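Section 4: Filing Your First Story with the Tullora Headline Kit

The Tullora kit claims to turn any dull council notice into printable satire in 7 minutes. Allow an evening. These steps assume you have the Powell edition, the one with the flood and livestock pack.

1. Pick a real event. The kit suggests "anything topical," which is how Trullmont ended up with three spoof papers running the same bin strike.

2. Choose a witness from the Witness List. Retired trades work best. Do not use a real neighbor, however tempting.

3. Write the quote before the headline. The kit says the reverse, and you are free to try it.

4. Add one impossible detail. The kit allows 2. The second nearly always spoils the first.

Note: The Outrage Dial goes up to 1,000. We could find no difference between the top setting and the middle one, apart from more capital letters.

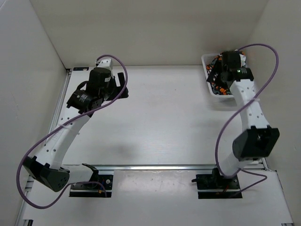
5. Check that a reader could tell your story is a joke. The quick card says readers "always know," a claim we would like to see tested on somebody's uncle. Read the piece aloud in a flat voice. If it still sounds like news, go back to step 4 and make the detail sillier. "Robot lowers its gripper into a small white plastic basket" is too believable to carry a story. "Robot lowers its gripper into a small white plastic basket and resigns as mayor" might do.

6. Put the word "satire" somewhere on the page. The Hutach template hides it in the footer in pale gray. Move it up.

Caution: Do not send a finished story to a working newspaper as a tip. The kit calls this "advanced play." A lawyer may call it something else.

7. Save your draft under a new name. Auto-save is listed as a feature, but it lost our goat story, and the help page only told us to write a better one.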